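Valtden > Workplace > Automation > Interviews

Print this page | E-mail this page

A checklist before every session: Kadir Kahraman on working rules for gripper tools
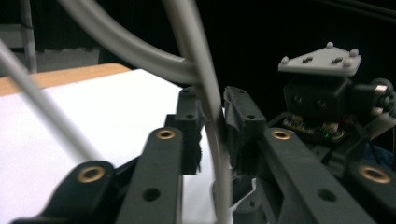 The gripper over the white work surface, with the marker plate at right.

Kadir Kahraman has written the working rules for the hand-held grippers at Nilby, where people show a task by hand and the recordings are later used to teach a robot arm. The rules fill four pages. When I met him in June, he had the fifth page already in his bag.

"The first version was too long," he says. "It had 98 points. People signed it and did not read it. I also did not read it, to be fair, and I was the writer."

The present version begins with the joints. Before each session the operator opens and closes the fingers by hand and looks at every brass bushing in the linkage. If one has moved in its hole, the tool goes back to the shelf with a red tag.

"It is a small part and it costs very little. But when it has play, the fingers do not meet the same way in the morning and in the afternoon. Then you have 242 recordings and you must ask which ones you can trust."

The second rule concerns the white marker balls. They must be clean, and no one may turn the plate they sit on after the calibration. Kahraman is strict on this point. At his former workplace, Bassey, a colleague once straightened a plate which looked crooked to him, and 1098 recordings had to be checked again.

"He wanted to help. So now it is written: if it looks crooked, call someone, and keep your hands away."

I asked him about tubes and cables, for which he gives a full page. He answered that most stops during work come from there. The operator should make the whole movement once slowly, without recording, and see what touches what. Loose paper is taken off the table before the start.

Not everybody agrees with such detail. The team at Ernia, who use the same rules with some changes, have removed the slow movement for short tasks. Kahraman does not like it, but he accepts it. "They wrote down that they removed it, and who decided. For me this is already a good standard."

And the fifth page? It is about breaks. After 45 minutes the hand becomes tired and the grip changes, he says, and he would like a pause to be an obligation. The operators have asked for it to be shorter than he proposed. They will discuss it again after the summer.

Last updated: June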